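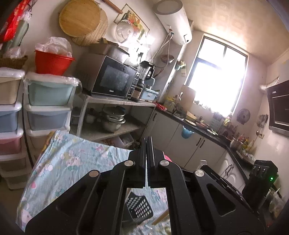

A reader in Waltthorpe wrote to me after my April post to ask why anybody would hang a chopping board on the wall when there are perfectly good drawers. Well, because it looks lovely! Ours is up there with the straw mat and the rolling pin, and I grin every time I reach for one of them.

The drawers are for the small stuff anyway (pastel ones, pink and mint and pale blue, I adore them) and the red bucket on top has become the home for carrier bags. Next job is a second hook for pan lids. I've seen a nice one at Fagerlund, and I'm off to Burnville on Saturday to get 2.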